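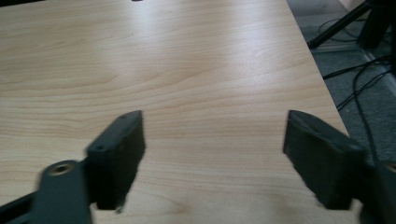

The table at Landimham between the two fingers of a hand-held gripper.

Readers of these pages have asked for a fuller account of the changes under way at Plelomex, where I have been employed for a good many years, latterly in the packing and sampling section. The views given are my own. The company has seen the text and asked for one correction, to a date, which I have made by leaving the date out.

The Landimham site employs 70 people. In the spring the management informed staff that part of the small-container work would in time be passed to robot arms supplied under the Hinrichs contract. By small-container work is meant the opening, filling, closing and setting down of jars and pots that are too varied for the existing line. The larger site at Landovport has had a line of the older, fixed kind for some years, and it was from Landovport that most of our information came, a good deal of it wrong.

The new arms are to be taught by example. A member of staff takes a gripper in each hand and carries out the task at a table, and the movements are recorded. The target for the first stage was 2,000 recorded tasks, shared among those who put their names forward. The work is done in sessions of one hour, with a break between, and is entered on the rota as skilled duty. That last point was settled only after some discussion, and I consider it the most useful thing the staff side obtained.

I put my name forward in April. The first morning was humbling. A person who has opened jars for most of a working life does not expect to find it difficult, yet with two stiff jaws in place of ten fingers the simplest lid has to be thought about. One learns to come at it from the side and to keep the wrist still. The cables want watching as well, and those of us who are left-handed had to decide early which hand would hold and which would lift. My own early attempts were slow and a large share of them were set aside. By the end of the second week I was no longer thinking about my hands at all, and the sessions passed quickly.

The effect on the section is harder to set down. Before the sessions began, knowledge of the job was passed on by standing next to somebody. There was no written method for hinged lids, and two colleagues at adjoining benches might do it quite differently without either having noticed. Now that each way of working is recorded and looked over, the differences are discussed at the tea break, at times with more heat than the subject deserves. Several people have changed how they work on the ordinary line as a result. Others have been put off by the thought of being compared, and have not returned to the table after their first session. The company has stated in writing that the recordings will not be used to judge individual performance. I would urge that the statement be placed in the staff handbook, where it can be found in five years' time.

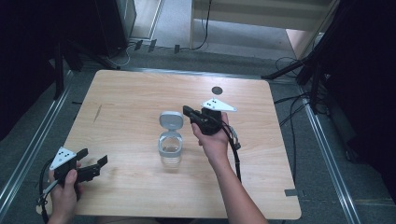
A colleague on the afternoon shift takes a less settled view, and has asked me to include it: teaching the arm is the best work she has been given in years, and she would like to know what she is to be given once it has been taught. She adds that a payment of 600 pounds for completing the first stage was welcome but did not answer the question.

Her concern is a fair one, and it is widely held. The management's reply so far has been that no post at Landimham will be removed before the end of the second stage, which calls for a further 3,880 recordings and will bring in pouches and screw caps. After that the section is to be reviewed. A review may mean many things. At Landovport it meant that the evening shift was closed and those on it were offered days, which suited some households and was impossible for others. The staff side has asked that hours be discussed at the same time as posts, and not afterwards.

There is also the matter of training. Someone will have to tend the arms, clear them when they stop, and judge whether a badly closed jar is the fault of the arm or of the lid. Those who have spent time at the table seem to me well placed to do this. No course has yet been announced. I have asked twice, and was told on the second occasion that a proposal was being costed.

I intend to continue with the sessions through the second stage. Colleagues at either site who wish to have their views recorded on these pages, with or without a name, may write to me at the usual address. Letters about parking should go to the site office.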